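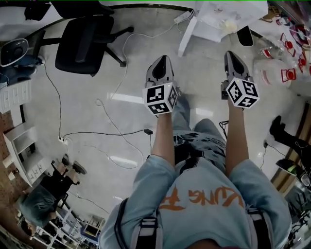 Kimstead Colloid and Interface Group
Minutes of the ordinary meeting, September 2025

In the chair: Hildegard Kuhlmann
Minutes: Rami Kassab
Apologies: Thoroddsen, by a message that arrived during item 4

1. Previous minutes
Accepted, after "foam" was changed to "form" in two places and "form" to "foam" in one.

2. Mistton samples
The Mistton emulsions have now been on the shelf for 50 days. Batch A has separated into three layers. The theory allows for two. HK asked whether the third might be dust. RK said it was too thick for dust and too thin for a paper. To be sampled again with a clean pipette, if one can be found.
Action: RK

3. Droplet counts
RK reported 3,107 droplets counted by the software and 1,038 by hand, on the same slide. There was a long discussion of what a droplet is. HK's view is that anything the software has to think about should be left out. Agreed to recount one slide together before the next meeting and to bring biscuits.
Action: all

4. Surface tension balance
The Wandudard balance still drifts after lunch. Moving it away from the window made it drift in the other direction, which was minuted as progress. Repair is quoted at 499 pounds, excluding the visit. Thoroddsen's message asked us to try cleaning the plate first. HK said the plate had been cleaned. RK said it had been wiped.
Action: HK to clean the plate

5. Winter talk
Thoroddsen has offered "Soap Films I Have Known" for December. Accepted. He is to be told 40 minutes, in the hope of an hour.

6. Any other business
The beaker marked "do not move" has been moved. It should be moved back.

Next meeting in the same room, unless the balance is in it.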